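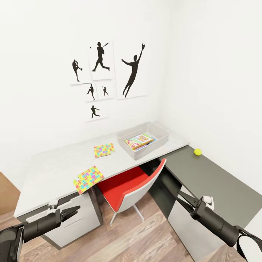 Two black arms at the desk in one of the simulated rooms used for the gripper trials.

Biwott puts two-arm setups head to head in simulated homes

The robotics lab at Biwott has finished the first round of its gripper comparison, and there is plenty in it for anyone who likes watching machines deal with ordinary household stuff. The team ran 232 trials across 19 simulated rooms, all of them built in the lab's own room software, Zeltudell. Every trial used a pair of arms with two-finger grippers, and every one was set in the sort of place where people really do leave things lying around.

The comparison is between two ways of driving the same kind of hardware. Fendis is the older controller, a careful planner that works out the whole path before anything moves. Clunitz is newer and corrects itself as it goes, checking the wrist camera many times on the way to an object. Both got the same rooms, the same objects and the same time limit for each attempt.

The desk rooms were the warm-up. A tennis ball on a bare surface is about as friendly as a target gets, and both controllers handled it well. Thin, flat things such as the puzzle-patterned mats were another story. Fendis tended to come down too high and close on air, while Clunitz often touched the desktop first and then had to back off and try again. The lab has kept all of those attempts, misses included, and says they are some of the most useful recordings in the set.

Board games turned into the surprise favorite. A game box is wide, light and slippery to think about: grab it across the short side and it is easy, grab it near a corner and it wants to swing. The team ended up building a whole block of trials around boxes, trying different approach angles and different finger openings for each one.

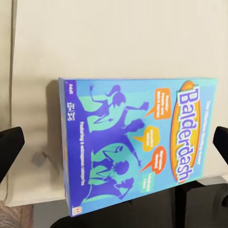 A Balderdash box between the two gripper fingers.

The close-up camera proved its worth in this block. Large lettering on a cover gave Clunitz something steady to follow when the box was tilted, and the number of dropped boxes fell once the camera feed was switched to a higher rate. Fendis, which does not use the close-up view at all after its first look, did better than expected on upright boxes and worse on anything leaning. On boxes alone the two finished nearly level, and the lab plans to run that part again with a wider mix of sizes.

Bedrooms came last, and they were the hardest. A mattress sits low, the arms have to reach out across a wide surface, and the far items are a long stretch from the side of the bed. The rooms in this set also include windows and shutters in the background, and the team was keen to see whether busy patterns would confuse the cameras. They did, a little, mostly for small boxes seen from far away.
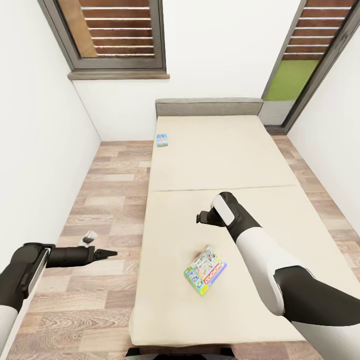

Bedroom trial with two boxed items on the mattress and the right gripper open above it.

Two-arm planning made the biggest difference here. Fendis liked to park one arm and do everything with the other, a safe choice that used up a lot of time. Clunitz moved both arms at once and got to the nearer box sooner in most runs, though it also stopped itself more often when the arms came too close together. Seeing both arms share a job smoothly, even for a few seconds, got cheers in the lab on Monday afternoon – and the replay has been running on the hallway screen ever since.

There is no overall winner yet. Scores are being worked out room by room, with the desk rooms done and the bedrooms still being checked by hand.

Round two is set for November. It will bring in 100 new object models, a softer fingertip and a third camera position above the shoulder. The recordings from round one, 989 clips in all, will be open to visiting students at Biwott once the labels have been checked. Groups that want to try their own controller in the same rooms can ask the lab for a Zeltudell login.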